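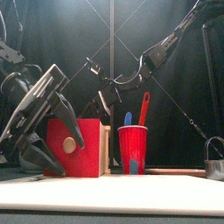 A red box on a tabletop.

Why Do Wooden Drawers Get Stuck?
Posted Nov 12, 2013

Have you ever tugged on a wooden drawer in the middle of a sticky, sweaty summer and found that it would not budge? You pull, you wiggle, you put one foot on the dresser (don't do that!), and finally it pops open with a squeak. Then winter comes, and the very same drawer slides out with one finger. Did somebody fix it? Nope! The wood changed size all by itself.

Wood grows and shrinks all year long, and it does it so slowly that you will never catch it moving. To find out why, we have to go back to the tree.

Straws, straws, and more straws

A living tree is full of water. It drinks through its roots and pulls that water up the trunk, sometimes higher than a house, to reach the leaves. The trunk can do this thanks to its cells, which are long, thin and hollow, a lot like a giant bundle of drinking straws standing on end. They are much too small to see one by one in most trees, but in oak you can spot some of the bigger ones as tiny holes at the end of a board.

When a tree is cut into boards, the water starts to leave. First the hollow middles of the straws dry out. The wood gets lighter, but it stays pretty much the same size. After that, water starts to leave the walls of the straws, and now things get interesting. The walls get thinner as they dry. Squeeze thousands of straws a tiny bit each and the whole board gets narrower!

Wood goes on trading water with the air long after it has become a chair or a shelf. On a damp day there is extra water floating around in the air as a gas called water vapor. The cell walls soak some of it up and swell. On a dry day they give it back and shrink. 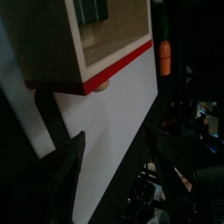 White cubby with a red strip along the lower front edge.

Wider, but hardly longer

Now for the strange part. A board doesn't grow the same amount in every direction. It gets wider and narrower quite a bit, but its length hardly changes at all. Think about the straws again. If the walls of a straw get thicker, the straw gets fatter. It doesn't get much taller.

You can see which way the straws run by looking at the lines in a piece of wood. Those lines are called the grain. Wood moves across the grain, and it mostly stays put along the grain. A wide tabletop made of solid wood can be noticeably wider in September, after a muggy summer, than it was in the winter before.

People who build furniture have to plan for all this. A drawer that fits perfectly snug in January may be jammed tight in July, so a careful builder leaves a skinny gap at the top.

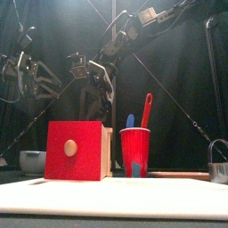 Paint helps too. Water vapor has a hard time squeezing through a coat of paint or varnish, so painted wood swells and shrinks more slowly than bare wood. It still moves, though! Paint is more like a raincoat with the zipper partly open. If only one side of a thin board gets painted, the bare side can take in water faster than the painted side, and the board may curl up like a potato chip. Woodworkers call that cupping.

The sandwich trick

There is another clever way to keep wood from moving so much, and it's called plywood. To make it, a log is peeled into very thin sheets, a bit like unrolling a paper towel tube. The sheets are glued together in a stack, and each sheet is turned so its grain crosses the grain of the one below. One layer wants to get wider. Its neighbor has its long straws lying across in that very direction, and they won't stretch, so they hold it still. Every layer is bossing its neighbors around!

Next time you find the bare edge of some plywood, look for the stripes. Each one is a layer. 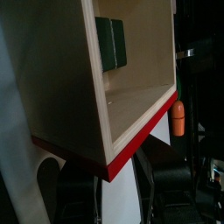
One reader in Fimon wrote to ask why her bedroom door sticks only at the top corner, when the whole door must be breathing the same air. Great question! Doors are heavy, and they hang from hinges on one side, so sometimes the other side sags a little. The top corner on the handle side is then already close to the frame, and when the wood swells, that spot touches first.

Try it yourself

You will need two flat wooden craft sticks, a pencil, a sheet of paper and a bowl of water.

Lay both sticks on the paper and trace around them carefully with a sharp pencil. Drop one stick in the water and leave the other one on a shelf. Wait until the next day — yes, the whole night! — then take the wet stick out and set it back on its outline. Check the sides first, then the ends. Which way did it grow? The change is small, so a magnifying glass is handy. Let the wet stick dry for a few days and measure it again.

Words to know

Grain: the lines in wood that show which way its cells run.
Water vapor: water in the air in the form of a gas you can't see.
Cupping: when a flat board curls across its width.
Plywood: thin sheets of wood glued together with the grain crossing.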